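# Should I start a blog about my neighborhood, or will I run out of neighbors?
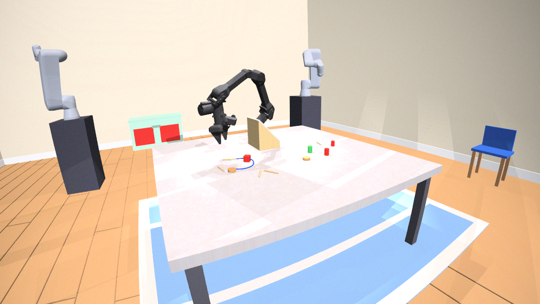
I've lived on the same street for 22 years and I keep telling people stories about it, so my sister finally said write it down already. I set up a free site on Kindlow last month, picked a plain white background, and then froze. My head is a lot like that white table, little things scattered all over it, a red cube in one spot and a blue cable looped in another, and I can't pick which one to start with. Do I start with the lady across the road who taught me to can peaches? The block party where the power went out? My own move here, with the cat loose in the truck?

My other worry is the neighbors themselves. Some of them have passed away and some have moved, but plenty are still right there when I get the mail. The peach lady is 91 and sharp as anything. I'd hate for her to hear from a grandchild that she's on the internet. Do you folks ask first? Change names? And how often do you post? I work until four most days and I'm not fast at typing.

Thanks for any help, I've been reading this board since July and you all seem kind.

*posted by porchlight_and_pie*

---

**mendingbasket**

Oh, please start with the peaches! I've been blogging for ages (449 posts, I just looked) and the ones people still write to me about are the small kitchen ones. My big trip to the coast, with all the photos I fussed over? Two comments, and one was my aunt.

About asking: I do it every time if the person is living. I print the post out and walk it over, usually with something baked. Most people fix a date or tell me the dog's name was wrong, and then they tell me three more stories, so you won't run out. I had one man say no, flat out, and I put it in a drawer and we're still friends. For folks who have passed I call one of the kids if I have a number. With your peach lady I'd go over and read it to her out loud. She may want to correct the recipe.

I use real first names when I have permission and "my neighbor" when I don't. I tried made-up names for a while and got so mixed up that one poor woman had two different names in the same story.

As for how often, I began with every day and wore myself out by the second winter. Now it's Sunday-dinner sort of writing, when there's time and I feel like it. My readers stayed. Well, 137 of them did, and I know a good many by their handwriting because they send Christmas cards!

---

**Roman_Street_Rambler**

just start. first post doesn't matter, mine was about a gutter

---

**quietcup**

I agree with most of what mendingbasket said, but I'd be a little more careful. I wrote a sweet piece (I thought) about a couple on our old street in Trilero and mentioned that they always went away the same two weeks every summer. Their son asked me to take that part out and he was right. So now I leave out house numbers, travel plans, and anything to do with health unless they brought it up themselves and said I could use it.

Also, keep copies! My first blog was on Madex and when I let the account lapse I lost 4 years of posts. I had some of them in emails to my mother and the rest are gone. I now paste each one into a document on my computer before I hit publish, and I print the ones about family for a binder.

If typing is slow, try talking into your phone on a walk and cleaning it up later. It spells everything wrong but it sounds like me, and I get a whole post out of two laps around the pond. Do come back and leave us the link when the peach one is up.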